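Vurnport writes a rulebook for folding the laundry

The town of Vurnport now has rules for teaching robots to fold pants, and they run to 40 pages. The town's bylaws on dogs fit on two.

The rules, adopted Tuesday night after a session that outlasted the coffee, cover anyone who records household chores inside a private home with a hand-held gripper. That describes a growing number of people here. Lerken, which pays residents to do their own housework slowly and with a machine in one hand, says it has signed up 157 homes in Vurnport and neighboring Mudgway.

Under the new code, everyone who lives in a home must agree in writing before the first shirt is picked up. Mail, prescriptions and family photos go in a drawer. Recording stops when a visitor walks in, and may resume when the visitor has left or signed something. Operators get a ten-minute break each hour, which is more than most of them ever got for doing laundry the regular way.

The longest section concerns tidying up beforehand. Lerken's own guidance had asked people to leave rooms as they were. The town's first draft asked them to clear away anything personal, and a good part of the evening went to whether a pair of jeans is personal. The final wording says clothing may stay if it is "part of the task or plainly waiting to be."

"I have read that sentence many times and I would defend it in court," said Glenys Hapeta, who drafted the code. "I would prefer not to."

Written comments on the draft came to 966, a town record. The previous one was held by a proposal to move a bench. 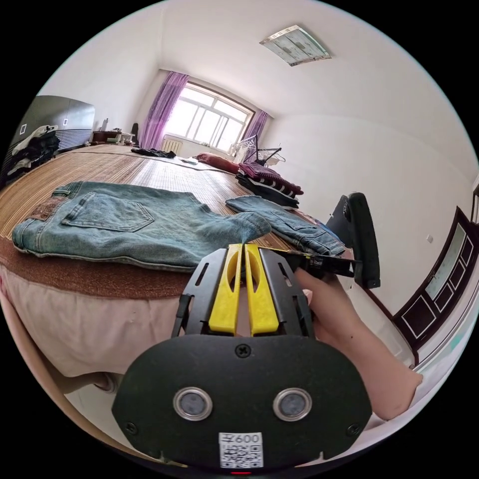

By Clem Baxter
Vurnport

Each gripper must also carry a readable label, so that a resident with a complaint can say which device it concerns. Labels that wear off or get covered with tape have to be replaced before the next session. Lerken said its equipment already complies.

Fines start at $250 and top out at $2000 for recording in a home without consent. Hapeta said she doesn't expect to collect many. Folding a fitted sheet is not regulated, though two speakers asked.

Mudgway will take up a similar code in March. Zinska, a smaller outfit that records mostly dishwashing, has asked for its own chapter.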